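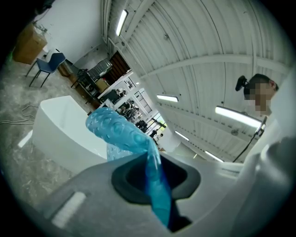 Figure 2. Blue translucent plastic with a raised, bubble-like surface, twisted at one end.

4.2 Where soft plastic goes at home

Soft plastic was the item people were least sure of. Bags, wrap, mailers, the bumpy sheet that comes around cups and plates. Households in both towns, Closden and Tavside, had a settled answer for glass and for cardboard. For film and wrap they did not. The answer changed with the room the person was standing in, and with who had last taken the bins out.

The diary returned 1,063 entries that mentioned soft plastic at all. Coding followed the scheme in Section 3, with one change: "kept" was split into "kept for use" and "kept, no plan". Should have been split from the start. The second code turned out to be the more interesting of the two and we come back to it below.

Kept for use. Mostly bags, mostly under the sink. Bags inside other bags. People described this as a habit they had grown up with and few called it recycling. Padded and bubbled wrap was kept too but in other places: top of a closet, behind the dryer, in the box it came in. It was being held for a move or for a parcel, and a parcel could be a long way off. One Closden diary has the same roll of wrap in it from the first page to the last. Never used. Moved once, to make room for a fan.

Kept, no plan. Here the entries get short. "Still there." "Didn't know so left it." "Ask at the store?" We read these as postponed decisions, and they cluster at the back door and on top of the fridge. Earlier writing on household waste tends to treat storage as a stage on the way to disposal. In our diaries it was often where things stopped. A piece of wrap on the fridge is out of the way and gives no smell, so nothing pushes the decision along. Food trays, by contrast, were dealt with the same evening, right or wrong.

Labels. Little help. Participants read them, then read them again, then gave up. The phrase "check locally" came up a lot, often copied into the diary with an exclamation mark after it. In Tavside the town leaflet lists film under "not accepted at the curb" and says nothing on where it is accepted. Closden's leaflet does give a drop-off point but in the small print on the back, and several households had the leaflet pinned to the wall front side out.

Color mattered more than we planned for. We had no code for it and had to go back. Clear film was thought of as clean and recyclable; tinted or printed film was "the other kind", and more likely to go straight in the trash. Participants gave this as a rule. None of them could say where the rule came from, and it matches neither leaflet. It may be carried over from glass, where people had sorted by color in the past. We can't show that with these data.

Texture worked in the opposite direction. Flat film was rubbish quickly. Anything with padding or bumps got a second look, and a pause, as if it had been made for something and might still be good for it. Children come into this as well. Wrap left within reach got popped, and popped wrap was then thrown out with no doubts at all. The damage settled teh question.

Timing. Sunday evening was the main sorting time in both towns, a fact of the pickup schedule and not much else. Entries written then are longer and crosser. Weekday entries are mostly one line. Any reading of tone has to allow for this, and the comparison in Table 2 does not, so treat it as a rough guide.

The Maneveo reminder service was running in 8 of the Tavside households before the study began. We did not ask for this and did not control for it. Those diaries mention the right bin day more often. They do not mention soft plastic any differently, which fits with what the service sends: days, no materials.

Two limits on all the above. First, a diary makes people look at their trash, and people who look at their trash change what they do with it. Quách (in the pilot notes) saw the same effect fade after the second week; ours faded later, if at all. Second, no bins were opened. What we have is what people wrote down, and the wrap that went in the trash without a thought is not in here anywhere.

Shared kitchens are left out of this section and are taken up seperately in 4.3, where the question of whose plastic it is comes before the question of where it goes.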